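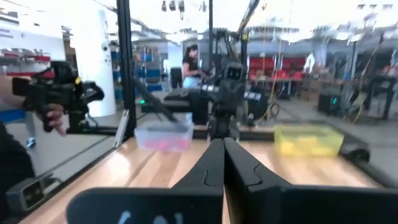
*Light wood tabletop, grain running toward the back.*

# Ruchti 400 Field Survey Staff

The Ruchti 400 is a sectional staff for photographing archaeological surfaces from directly overhead. It was designed for low-relief features such as ground drawings, stone alignments, cleared paths and worn pavements, where walking on the feature is restricted and aircraft permits are slow or unavailable. It is made by Pikent and sold with or without the Wumell leveling head.

## Construction

The staff consists of four tapered carbon tubes with aluminum ferrules. Each joint is keyed, so the sections can only be assembled in one orientation and the printed scale always faces the operator. Extended height is 400 cm. The lowest section ends in a replaceable rubber foot, 65 mm across, which spreads the load on gravel and desert crust. A steel point is available for turf and packed clay – it should not be used on any surface with archaeological content.

The scale is engraved and filled, with divisions every centimeter. Earlier staffs used an adhesive scale, which lifted at the edges after long exposure to sun. Owners of the earlier version can order the engraved tubes separately, but the old ferrules don't fit and must be replaced at the same time.

## Leveling head

The Wumell head holds the camera plate level while the staff is tilted up to 17 degrees from vertical. Movement is damped by a sealed fluid cartridge. The cartridge stiffens in cold weather, and settling time increases noticeably below freezing. Allow the head to come to rest before each exposure.

The head has a standard 1/4-inch camera screw and a secondary safety loop. Attach the loop before raising the staff.

## Specifications

| Item | Value |
|---|---|
| Extended height | 400 cm |
| Sections | 4 |
| Foot diameter | 65 mm |
| Maximum tilt correction | 17 degrees |
| Weight, staff only | 918 g |
| Tube material | Carbon fiber |
| Scale | Metric, engraved |

Weight is given without the head, steel point or bag.

## Use with Prarnus

Images taken with the staff can be processed in any photogrammetry program. Prarnus, the companion software, adds a staff profile that reads the scale in oblique shots and uses it to check model dimensions against the control points. It does not replace surveyed control. For long, shallow features, place control at both ends and at every change of direction.

Prarnus also produces slope-shaded and raking-light views from the finished model. These are useful for lines that have been blurred by wind or foot traffic, where color contrast between the cleared ground and the surrounding stones is weak. The light angle can be set in one-degree steps and is written to the exported file.

## Care

Wipe the joints with a dry cloth before taking the staff apart. Grit left in a ferrule will score the key and make the joint loose. Don't oil the ferrules. Store the head upright with the lock engaged.

The foot is a wear part and should be replaced when the tread is no longer visible.

## Supplied items

- Four staff sections
- Rubber foot, fitted
- Padded carrying bag
- Safety loop
- Printed instructions

The Wumell head, the steel point and the Prarnus license are ordered separately. Orders for the version with the head ship from March. Staff-only orders ship from stock.

Page revised Feb 10, 2026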